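Tape, paper and a better grasp

Sep 2, 2024

Robotics papers tend to promise a great deal, so there is something restful about one whose main finding is that you should move the tray. Jeptoo Masanja and Mercy Shemweta of the Kumora lab have published a method for teaching an arm to pick up small objects using 84 demonstrations, where their earlier work in March needed 600.

The trick, called Wanaretti, is to choose each new tray position by asking the model where it feels least sure of itself, then starting the next demonstration there. Positions are read off a grid of blue tape on brown paper – the lab's entire spend on localisation.
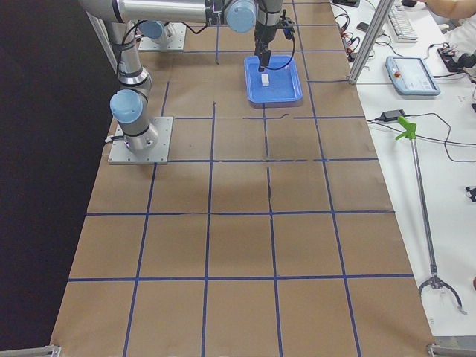 What the numbers say

Over 107 test picks, the trained arm dropped or missed the block 20 times. The old method did slightly worse and took far longer to get there. Masanja calls the result "encouraging", and Shemweta calls it "fewer afternoons".

The method has so far been tried only with small, rigid blocks. Soft objects are next – socks have been mentioned, without much enthusiasm.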